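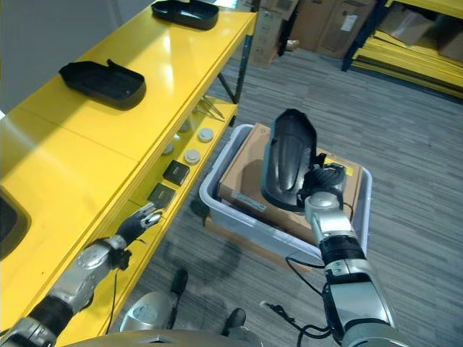
Equipment budget: second arm set approved

The spending plan for the parts-handling cell at Korach was signed off on May 13, 2020. It covers a spare pair of hands for the two-armed robot, 11 more yellow shelving units and a year of service from Inska.

Berwyn Landeg had asked for a second robot. That request is on hold. Black plastic covers still go from shelf to bin one at a time, and Perrine Perrin wants cycle figures from a full quarter before we price another machine. The April log shows 627 covers handled, with 207 of those needing a second grip.

Trays and bins stay as they are for now. Lumbantobing quoted on molded inserts, but the lead time ran past the end of the budget year. Idris Llewellyn will ask for a new quote on a smaller order.

Shelving goes in first, on the back wall side, so the cardboard boxes stored there have to move. If your team has stock in that area, tell Llinos Cadwaladr where you want it sent. Allow three working days for the move.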